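Jun 23, 2018

"I'd rather you came on a bad day"

Rakiya Haruna had been to three of these open days before she agreed to talk to me about the one at Kundia. She repairs and refits packing machines for a living, and she goes to demonstrations the way other people go to house viewings, with a list of things to look at when the seller has turned around.

"They always show you the best run," she said. "You get coffee, you get a talk, and then somebody does the thing they've been practicing since March. I'd rather you came on a bad day."

Kundia's pitch is simple enough. A person wears the gear and does small table jobs by hand. The recordings go to a partner firm, Orkar, which is supposed to turn them into something a robot arm can copy. On the day we visited, the job was handling a little wicker basket and whatever went with it. The invitation had said "household skills at scale." Haruna had underlined "at scale" in pen.

"So where's the scale?" she asked me. "It's one table and one person at it."

She was polite about the person doing the work. She said the hands were careful and the pace was fair, and she wished the hosts had let the wearer speak. What bothered her was the talk that went with it. We were told the project had 700 recordings of basket work so far. When she asked how many had been thrown out, the answer was that the data was "still being reviewed."
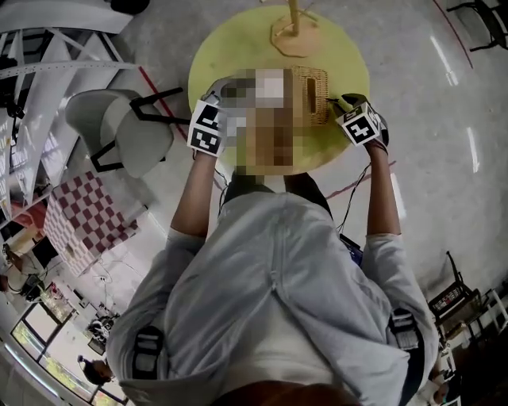
She also had questions about the gear. There are cables up the arm, marker cubes on both hands and straps over the shoulders, and she wanted to know how long anybody can work like that before they start moving differently. "I've worn a tool harness for 21 years," she said. "After lunch you don't reach the same way. Your elbows come in. You get lazy. Is the robot learning the job, or is it learning that someone's shoulders hurt?"

Kundia's answer was that sessions are kept to 10 minutes. Haruna thought that was a decent reply, the best one she got all day, and she wrote it down. Then she asked what happens to someone who does a session, rests, and does another one until closing time. There was no number for that.

I asked if she saw anything she liked. She took a while.

"The cubes," she said. "I can see what they're for and I can see if one falls off. I trust a thing I can check." She was less sure about the Begović controller, a gray cabinet we were shown in a side room with its door shut. She asked for the door to be opened. It stayed shut.

The robot itself was promised for the end of the visit and then moved to the fall. Haruna has heard that one before. Favska, a bakery supplier she does work for, paid a deposit on an arm after a day much like this and waited almost 7 months for a first test.

Would she go back to Kundia in the fall?

"If they let me bring my own basket," she said.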